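双腕ロボットのグリッパー比較、Pellsideで始まる ペットボトルの片付けを題材に

2023/04/02

ロボットの手先というのは、カタログを眺めているだけではなかなか違いが分からないものです。開き幅や把持力の数字がよく似ていても、いざ物をつかませてみると、得意なものと苦手なものがはっきり分かれてきます。そんな悩みに少しでも答えを出そうと、Pellsideの実験室で、双腕ロボット用の平行グリッパーと制御ソフトを比べる試験が始まりました。題材に選ばれたのは、どこの家庭でもおなじみの、ペットボトルをごみ箱に入れるという作業です。

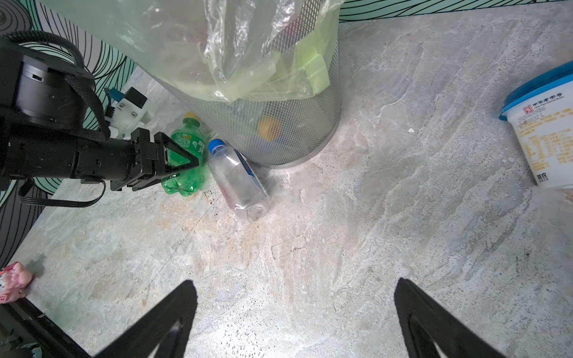
比較の対象になっているのは、Mösliの指先部品を使った構成と、Truvasauの指先部品を使った構成の二つ。制御にはどちらも同じTrultumというソフトを使い、条件をできるだけそろえています。1月に行われた予備試験では、合わせて587回の把持を記録したそうで、その結果をもとに、指を閉じる速さや手首の角度の決め方を見直したうえで、今回の本試験に臨むことになりました。

ペットボトルは、私たちが何気なく拾っているわりに、ロボットにはなかなか手ごわい相手です。透明なものは背景が透けてカメラから輪郭をとらえにくく、つぶれたものは一本ごとに形が違います。おまけに丸い胴は、指の当たる位置が少しずれただけで、くるりと逃げてしまうことがあります。担当チームによると、予備試験でいちばん手を焼いたのは、ほかのボトルと重なり合った一本をどこから持ち上げるかという点だったとのこと。片方の腕で隣のボトルを少しよけてから、もう片方でつかむという動きも、今回から評価に加わりました。

本試験は4つの段階に分かれています。床に近い低い位置での把持から始め、立っているボトル、倒れているボトルと進み、最後は山積みの状態からの片付けに挑みます。一つの構成につき約400回の把持を予定しており、つかめたかどうかのほか、ごみ箱の口まで落とさずに運べたか、つかみ直しが何度必要だったかも記録していきます。

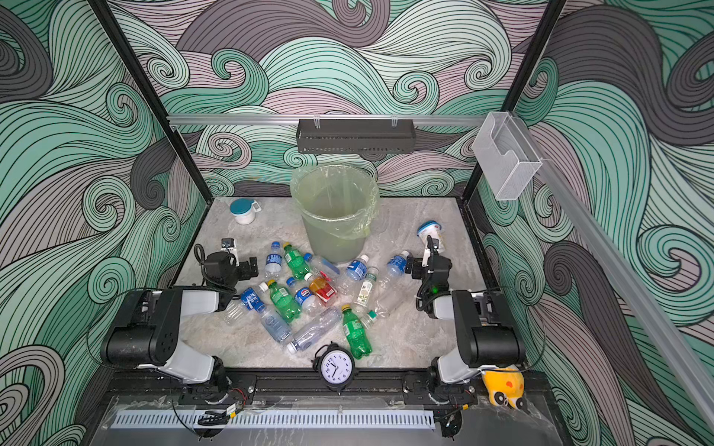

双腕ロボットの作業セル。ごみ箱の手前に積まれたペットボトルと左右のグリッパー

手首に付けたカメラの映像と、外から全体を見渡す固定カメラの映像をどう組み合わせるかも、見どころの一つです。手首側は指先のすぐ近くを映せる一方で、腕の向きによっては肝心のボトルが視野から外れてしまいます。チームでは、両方の映像を使う場合と手首側だけの場合とで、それぞれ100回分の記録を抜き出し、失敗の起き方を見比べる計画です。

試験の結果は、まとまり次第Pellsideのウェブサイトで公開される予定です。指先部品の取り付け寸法やTrultumの設定ファイルもあわせて載せるとのことで、同じような作業に取り組んでいる方には、きっと参考になるのではないでしょうか。結果が出ましたら、またこの欄でお伝えします。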